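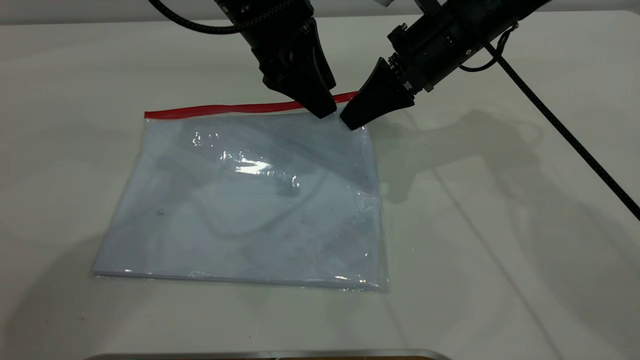
Document wallet, clear, red zip along the long edge.

4. Storing the papers for your Wurance label printer

Do this before you plug anything in. Takes 5 minutes, saves a phone call later.

4.1 Find the warranty card. Bottom of the carton, under the foam. Serial number is on the back, starts 3124.

4.2 Copy the serial number onto page 42 of this guide. Pen, not pencil.

4.3 Card, receipt and quick sheet go in a zip wallet. Flat, no folding. Folded cards don't scan at the Starkton service desk and they will send them back.

4.4 Press the air out, then close the zip.

Note: any wallet will do provided it takes the sheet unfolded. Dont use one with punched holes, damp gets in.
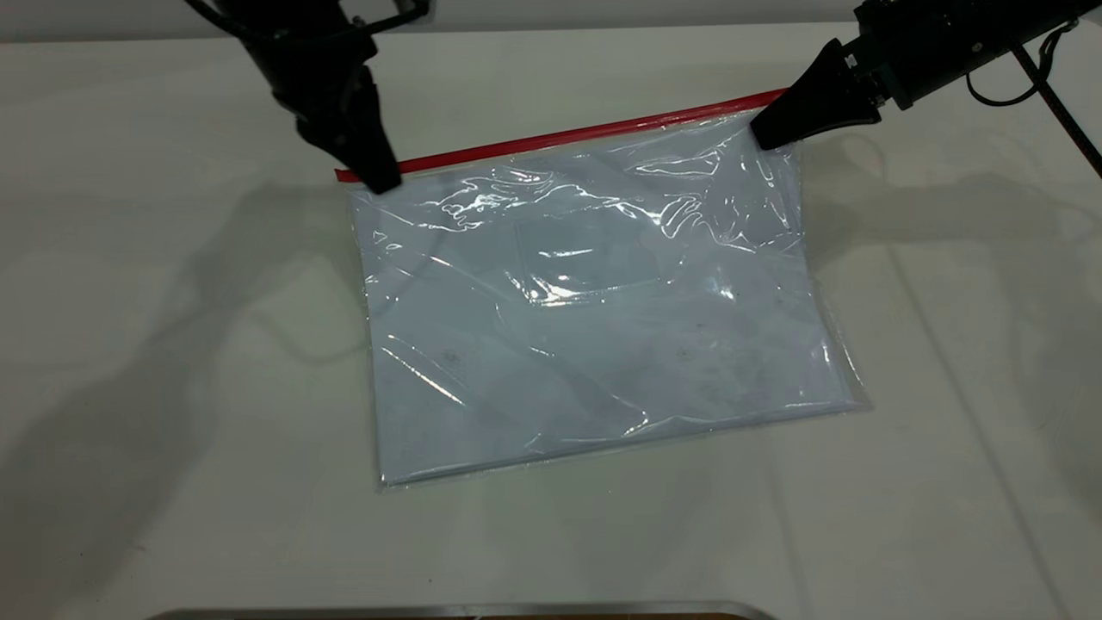

4.5 Keep the wallet near the printer but not on top of it. Lid gets hot. Plastic sticks.

CAUTION: never put spare print heads in with the papers. Static. Heads stay in their own foil until fitted.

4.6 Register. Ring the Starkton desk before 4 in the afternoon and ask for Gaetano Sartori, or post the tear-off slip. Older Ino models: slip only.

Note: bought through Nazarenko? Their invoice counts as the reciept. Keep both pages.

4.7 Moving the printer to another site? Wallet goes with it. Tell the desk the new address.

Now go to section 5, Loading the first roll.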